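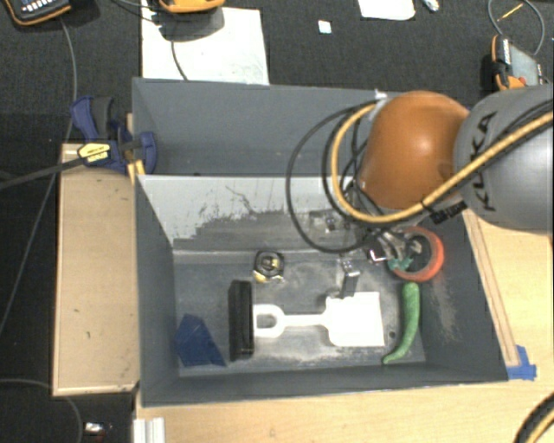 Bin Contents, Set 4

Mixed small objects on the floor of the gray box. From the left: a dark blue wedge block in the lower corner, a black rectangular block, and a black and yellow tape measure on its side. The white toy spatula lies in the center, with the green toy pepper to its right and the orange-red ring beyond that.

About this gallery

These pages record the object sets kept in the Drindari workshop. Each set is stored in its own tote and laid out in the same open box. Last edited Jan 9, 2026.

Set 4 is filed under number 627. The tote sits on the lower Kellier shelf, next to the spare tape and the clamps.

Notes on the objects

Blocks. The blue wedge and the black block differ in shape and should be logged separately. The wedge tends to end up against a wall, where its slope is close to that of the box side and it is easy to miss when clearing.

Tape measure. Stored with the blade fully retracted and locked. If the lock slips, take the unit out of the set and tag it.

Toy spatula. White plastic, wide flat blade, open loop at the end of the handle. Replacements come from the Bralta play kitchen assortment, stock line 3133. The pepper is ordered on the same line.

Ring. Orange-red, laid flat. Small parts can sit inside it, so lift it clear before the floor is wiped.

Small parts. The dark metal piece with the light gray lower section stands just above the spatula blade in the layout shown. Small parts go into the lidded cup before the tote is closed.

Notes on the box

Walls. Gray and slanted. The back panel has dark smudges and scuffs along its lower half. Scuffs are left alone unless the panel is cracked or lifting.

Floor. Dark gray, with dust and scratches. Dry cloth only. The Li cleaner used on the benches leaves a film and is not to be used inside the box.

Clamping. A blue and yellow bar clamp holds the top left corner of the back wall. Check it for movement before a new set is laid out.

Tape. Blue tape marks the bottom right corner of the box on the wooden tabletop. Renew the strip when it starts to curl, and put the new one on the same line.

Other sets

Sets 1 to 3 are on the previous page. Set 5 will be added in April, after the totes have been relabeled. The full inventory, with weights and order numbers, is in the binder at the Kellier shelf.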